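Flat strips, hard wear: the woven mat as working surface

2020-01-04

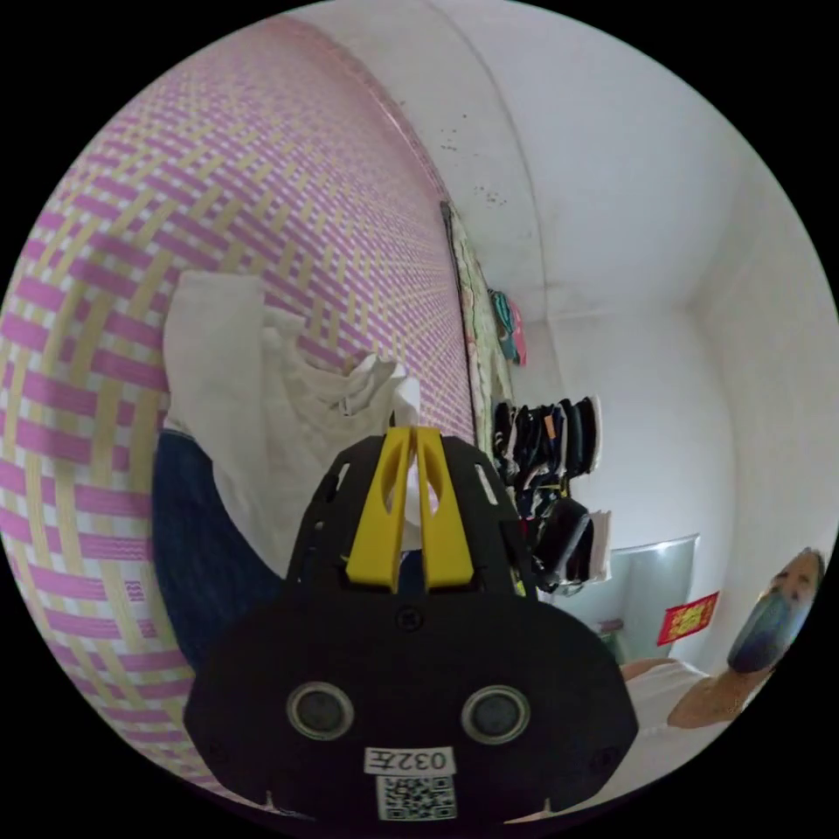
Pink and straw-yellow basketweave with a darker edge binding. The white cloth lies crumpled against the weave, with dark navy fabric beside it.

Sorting laundry on a mat is an old habit in Stindumside, and the flat-strip type remains the usual choice. The weave is simple. Strips of two colours are interlaced at right angles, and the bands of colour come from the order in which they are laid. A closer weave sheds lint better but is stiffer to roll.

The binding decides how long a mat lasts. Wiltis, a workshop that has made floor mats for 45 years, tested 207 mats returned for repair last February. Of these, 105 had failed at the edge first, with the field of the weave still sound. Its repairers now fold the binding over twice and stitch it in 2 rows – slower work, but the corners hold.

Cloth behaves differently on a woven surface than on a polished table. The ridges grip light cotton, so a sheet can be smoothed from one side without sliding away. Heavier fabric, such as denim, should be folded on a flatter area. Whites and darks are best kept in separate piles until both are fully dry.

Cleaning is by stiff brush, worked along the strips and never across them. Damp mats are stood on edge in moving air. The Rana pattern, sold by Bondo, has a looser weave and dries faster, though grit passes through it to the floor. For storage, roll with the face outwards and tie loosely at both ends.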